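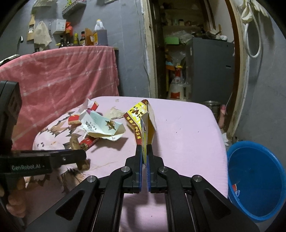
Home & Heating

Three winters with a heat pump, and what I'd do differently

9 May 2023

So the last of the frost is gone, the windows are open, and I finally sat down with the power bills, because I promised a few of you in the comments that I would. We put the heat pump in three winters ago and I've never written the whole thing up properly. I kept waiting until I had something clever to say. I don't, but I do have a folder.

Some background for anyone new. The house is a story and a half, built by people who thought a wall was mostly for keeping the rain out. When we moved in there was an oil furnace in the basement the size of a small car, and it ate through oil like you wouldn't believe. The year it started making the clanking noise we got two quotes. One was for a new furnace. The other was from Skisen, a small outfit one town over, for a ducted heat pump using the ductwork we already had (well, most of it – more on that in a minute).

I went with Skisen mostly because the guy who came out spent an hour in the attic before he'd talk about machines at all. He came down covered in dust and told me I had no business buying any heating system until I'd dealt with what was up there. I was a little offended! But he was right, and I wish I'd listened to all of it and not just the half I could afford that month.

What I did do was the air sealing. We spent a weekend up there with foam and caulk, going around every pipe and light fixture and the chimney chase, and then had blown-in cellulose put over the top. What I skipped was the knee walls upstairs, and that was a mistake. The first December was fine downstairs and miserable in the back bedroom. You could hold your hand up to the little access door and feel the draft come straight through. I ended up doing the knee walls the following summer, in the heat, crawling around on my stomach with rigid board, and I would pay quite a lot of money to go back and do it in October like a sensible person.

Now the ducts. Two of the runs to the upstairs had come apart at the joints, probably years before we bought the place, and we had been lovingly heating the inside of a wall. Fixing those and sealing the rest with mastic added a bit over $200 in materials, plus my time, plus a pair of jeans. If you have old ducts, please get somebody to look at them before you spend anything else. It's boring and it's the best money I spent on this whole project.

On to the bills. Our worst electric bill so far was $323, for a month when it barely got above freezing and we had family staying in every room. That looked scary when it arrived. Then I dug out an old oil receipt from the same month a few years back and felt a lot better. Over a full heating season we're spending a good bit less than we did on oil, even with rates going up. I'm not going to give you a payback date because every time I work it out I get a different answer depending on how optimistic I am with the oil price.

Things I had to get used to: the air from the vents isn't hot, it's just warm, and it runs for ages. I kept thinking it was broken. Also, don't turn it way down at night. I did that for the whole first winter out of habit and every morning the backup strips would kick on to catch up, and those strips are where your money goes. Now it sits at 67 and I leave it alone, or I try to. My other half has opinions.

Maintenance is easy. I wash the filter, keep the leaves off the outdoor unit, and shovel around it when it snows. I also built a little stand to lift it higher off the ground after the first big storm nearly buried it.

Next up is the basement rim joist, where I can still see daylight in one corner. I've got the foam board cut already and stacked by the washing machine, so if you've done yours and have strong feelings about spray foam versus cut pieces, leave me a comment before I start gluing things.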